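Wirow bed workshop draws a full house and one short queue for the kettle

2018-06-26

The second bed-making morning at the Vamside community rooms was fully booked within a day of going up on the noticeboard, which says something about either the state of the town's linen cupboards or the shortage of things to do in Wirow before July.

Twenty-two people had put their names down. The plan was simple enough: strip a bed, put a fitted sheet on it, get the creases out, fold whatever was left over and go home feeling superior to one's relatives. Leonie Ortner, who ran the morning, had set aside 13 minutes for the fitted sheet. It took nearly two hours, chiefly on account of a debate about corners.

Ortner teaches what she calls the far corner first method. You start with the corner that is hardest to reach, generally the one against the wall, and work back towards yourself. Everybody agreed this made sense. Almost everybody then went home, by their own later admission, and started with the near one.

"People put the easy corners on and then climb across the mattress to do the others," she said. "Then they wonder why there is a knee print in the middle."

Hussam Harb, a retired bus driver from Stellton, put the opposing case. He has always begun at the foot of the bed and sees no reason to stop now. His sheets stay on, he told the group, and if they do not, he is asleep at the time and does not mind.

There was more common ground on wrinkles. Ortner's advice is to smooth from the middle outwards with the flat of the hand, pull down at the sides, and then leave it alone. A fitted sheet will keep a few soft lines whatever you do to it, particularly towards the corners, and she regards ironing one as a cry for help. Notburga Gasser, who irons hers, took this in good part and had a second biscuit.

Colour took up the rest of the first half. Green was said to be kind to the eyes and cream was said to be kind to nothing, least of all if you drink tea in bed. A show of hands was called for and then forgotten about when the kettle boiled.

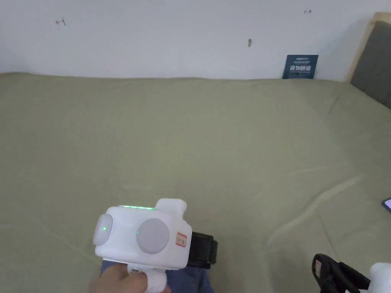
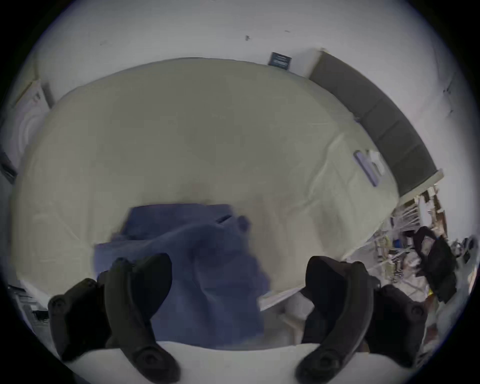 A green sheet against the white wall, and a cream one with a blue cloth still to be dealt with.

What to do with the odds and ends

The second half dealt with everything that ends up on a bed and does not belong there. Ortner's list ran to crumpled cloths, leaflets, phones, jumpers and, in one household that asked not to be named, a cheese grater. Her rule is that the bed is cleared before it is smoothed. Doing it the other way round means doing it twice - a point she made twice.

Cloths are to be shaken out, laid flat and folded in half, then in half again. Cards and booklets go on a shelf. Nothing gets propped against the wall at the back of the bed, where it will wait politely until the middle of the night and then fall on somebody.

Brigitta Rüegg asked about upholstered headboards, having bought one in dark grey and regretted it by the weekend. The answer was a soft brush, used from the top down, and lower expectations. Marks on a white wall behind the bed were a different matter. Ortner suggested a soft rubber for pencil and a barely damp cloth for most other things, and refused to be drawn on paint.

Ihor Yurchenko, who looks after bookings at the rooms, said the morning had cost very little to put on and that the spare bedding would go back into the store until next time. He has had 4000 leaflets printed for the summer programme, a figure he put down to a misplaced nought, and would be glad if people took a handful.

A third session is planned for July. It will cover duvet covers, and people are asked to bring their own duvet and some patience. Names can be left at the front desk or with the Mallet café next door, where the list is kept behind the scones.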